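Graphite mark on unfinished-looking pine table, and what to do about box feet

Posted in Home > Surfaces & Furniture
1/14/18, 2,375 views

Tabletop is light pine or similar, clear finish of unknown type, very low sheen. There is a narrow gray vertical streak near the middle, a bit wider in its lower half and fading out at both ends. I take it to be pencil. Dry cloth does nothing.

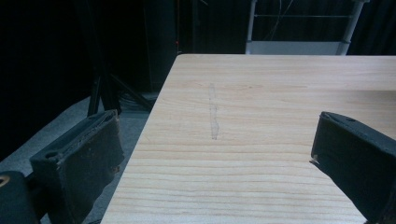 I have tried a damp microfiber and one drop of dish soap. No change. Before I go to anything abrasive I would like to know whether a vinyl eraser will dull the finish. I have 1,000 grit paper but have not used it.

Second item. A hinged plastic storage box gets opened on the same table every day, lid folded flat behind the base. The base is molded with a hard rim underneath and I would prefer not to add scratches to the smudge. Felt pads or a mat?

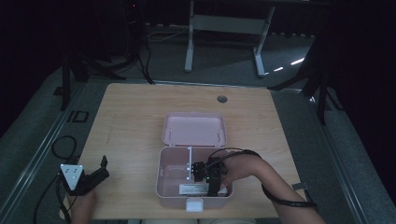

Chávez
White vinyl eraser, light pressure, with the grain. Test near an edge first. Graphite sits on top of a sealed finish and lifts in a few passes. If it has gone into bare wood, the eraser takes the surface part and leaves a shadow. Wipe off the crumbs before you judge it. Skip the 1,000 grit unless you plan to recoat the whole top, as you will get a flat spot that shows in side light.

Trarkerau
just sand it

Citlali Montes
Agree on the eraser. Do not use a pink one, they can leave color on pale wood. For the box, thin felt at the four corners is enough on a smooth base. Clean the plastic with alcohol before sticking them on and leave it upside down overnight. Mine lasted until September and then one corner slid. A mat also works but grit collects under it.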